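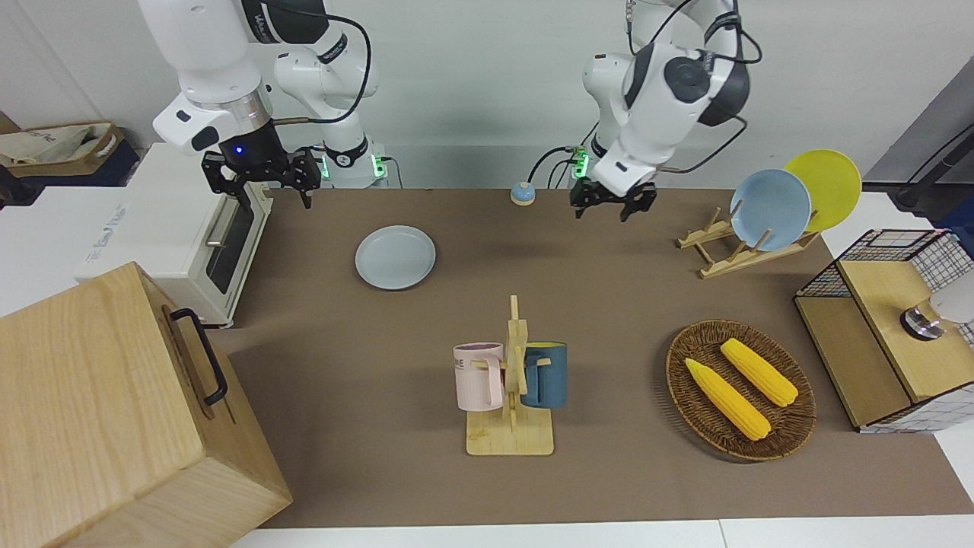
Fig. 4. Toaster oven at the back corner of the table.

Section 4. Setting up the Eseck plug-in meter in a kitchen

The meter goes between a wall outlet and one appliance and tells you how much power the appliance is using. It has a screen, three buttons and no opinions. Everything you do about the numbers is up to you.

Before you start, read the label on the back or underside of each appliance you want to measure and write down the wattage. Do this with the appliance unplugged and cool. You will need the figures in step 6, and turning a toaster oven upside down halfway through a reading puts crumbs in places you'll be finding in August.

1. Plug the meter into a wall outlet with nothing attached to it. The screen shows dashes, then 0 W. If it keeps showing dashes, hold SET until it clears.

2. Press SET once to enter your price per kilowatt-hour. The price is on your electric bill, usually on the page you don't read. Use UP to change a digit and SET to move to the next one. There is no DOWN button. If you go past your digit, keep pressing UP and it will come around again, as most things do.

3. Switch the appliance off at its own control, then plug it into the meter.

4. Turn the appliance on and leave it alone. Anything with a heating element jumps to its top reading at once. Anything with a motor spikes and then settles. Wait for the settled number.

5. Press MODE to step through watts, total energy and cost. Cost starts at zero and will sit there long enough to make you think the meter is broken.

6. Compare the reading with the label. A reading somewhat under the label is normal. A reading well over it means you should unplug the appliance and have someone look at it.

CAUTION: Do not wrap the meter in foil, tape or a dish towel. Do not put it where steam or splashes can reach it, such as behind a kettle. It is an electrical device with a vent, and the vent is there on purpose.

NOTE: Appliances with thermostats switch on and off by themselves. A 1000-watt oven may show 0 W for a while and then come back. To get a fair figure, let the meter run through a whole meal and read total energy at the end.

4.1 Measuring several appliances

The meter handles one appliance at a time. Plugging in a power strip and attaching the whole kitchen gives you one large number and no idea who is to blame. Measure each item separately and keep a list. Nikola Dumitrescu, our tester, kept his on the back of an envelope, and it got recycled. We suggest a notebook.

Hold RESET for 2 seconds between appliances to clear the energy and cost totals. Your price stays in memory.

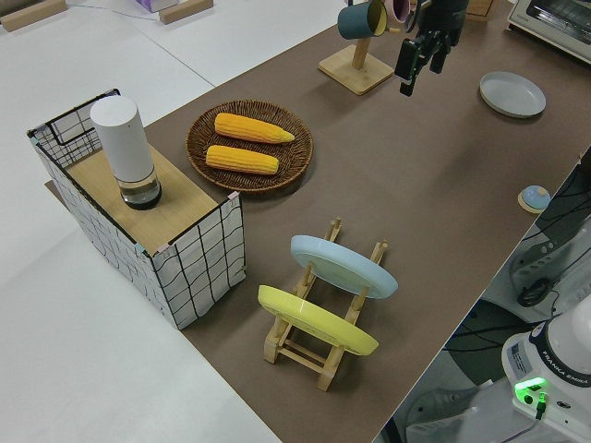 Can I leave the meter plugged in all the time?
You can, provided it stays dry and the outlet is in good shape. The meter draws a little power of its own and does not add that to the total.

4.2 Small loads

Phone chargers, clocks and other things that sip power may show 0 W even though they're using something. The meter isn't fibbing; the load is too small for the screen. Leave it connected for a day or so and check total energy instead.

If you have the Fitgate wall adapter, fit it before the meter, never after. Fitted the wrong way around, it covers the MODE button - we hear about this a lot. 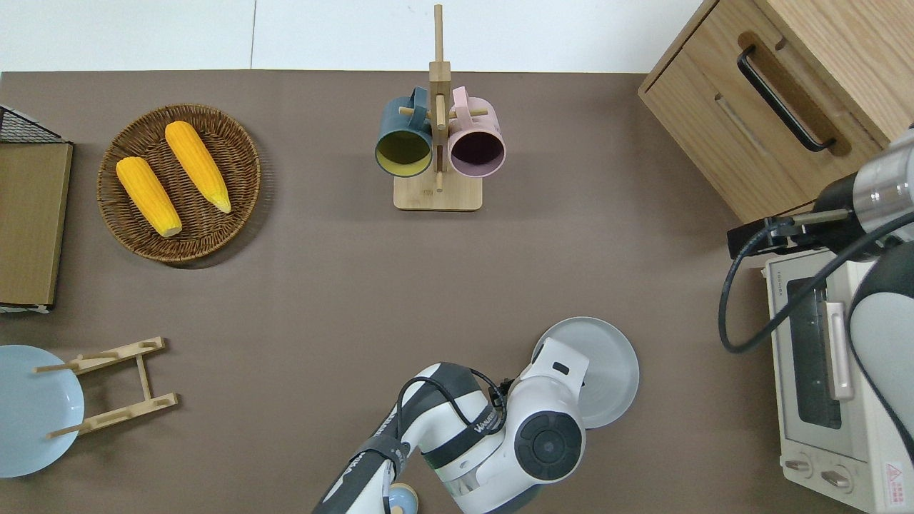 Urszula Kaczmarczyk wrote to say that her slow cooker read 600 watts on low and 500 on high, and could we please explain ourselves. We asked her to run both settings from cold for a full hour and compare the energy totals. High came out ahead. She had caught low while the element was on full, and high partway through a change in the load.

4.3 Clearing the meter

To erase everything, including your price, hold SET and RESET together until the screen goes blank. You will then have to find that bill again.

Revised June 29, 2018. Replaces the sheet packed with earlier meters, which had steps 3 and 4 in the wrong order.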